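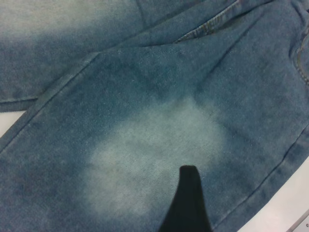

Section 4. Setting Up Entry Alerts on the Elleder Home Alarm

4.1 Before you begin

The Elleder panel must be mounted and connected to power, and the Zatow door sensors must be within range. Each panel accepts up to 14 sensors. Sensor 1 is reserved for the main entrance.

4.2 Pairing a door sensor

1. Press and hold MENU until the panel beeps twice.
2. Enter the installer code and select ADD SENSOR.
3. Pull the plastic tab from the sensor battery. The light on the sensor blinks green.
4. Choose a name from the list, such as FRONT DOOR or GARAGE, and press OK.
5. Fix the sensor to the door frame and the magnet to the door. The arrows on the two parts must face each other.

Note: If the light turns red, remove the battery, wait 13 seconds and return to step 2.

4.3 Setting the entry delay

1. Select TIMING, then ENTRY DELAY.
2. Enter the number of seconds allowed between opening the door and entering the user code.
3. Press OK to save.

Caution: Do not set a delay on ground-floor windows. A window opened from outside must sound the siren at once.

4.4 Testing

Notify the monitoring center before any test. Arm the panel, leave the house and open each protected door in turn. The event log should list every opening with its time. The log holds 1,000 entries, after which the oldest are overwritten.

4.5 After a break-in

1. Do not enter the house if a door or lock is damaged. Call the police from a safe place.
2. Do not clear the event log. Copy it to a memory card using EXPORT LOG (code 74).
3. Replace any damaged sensor and change all user codes.

Sensors damaged by forced entry are replaced under the service agreement. Send the request to Martti Saarinen, Customer Service, Räsänen Security, and include the panel serial number.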